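Setting the dining table at our place, with measurements, as requested by more than one person after the last thread. 1/

Order of work: cloth, runner, plates, cups. Cutlery goes on last and is outside the scope of this thread.
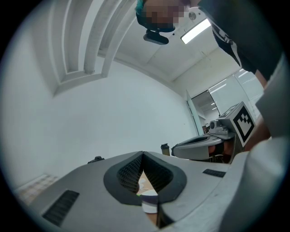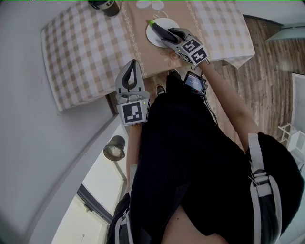
The cloth is a beige and white check. Checks are useful. Pick one line of squares, run it parallel to the long side of the table, and the rest follows. Plain cloths need a tape measure. 2/

Overhang at the ends is equal to within 2 cm. I used to aim for exact and stopped. The fold lines from the cupboard pull it out again by dinner.

The runner is tan with a white scalloped pattern. I got it from Nelum in November. It goes down the middle, and the check underneath tells you straight away if it's crooked. 3/

Plain white plate on the runner as the centre mark. Everyone else's plate is placed off that one. Keabetswe Magagula does it from the chairs inward, which also works if your chairs are evenly spaced. Ours are not.

Cups go on the cloth, clear of the runner. The scallops are raised on ours and a cup sitting half on the edge will rock. 4/

Washing: cloth at 40, runner by hand in cool water. Iron the runner face down on a towel or the pattern goes flat. Dry both in the shade if you want the tan to keep its colour.

Hagos Abera asked about clips for the corners. I have a set of 5 from Hirham, one spare. Fine outdoors. Indoors they catch on sleeves, so they live in the drawer - second one down, under the placemats. 5/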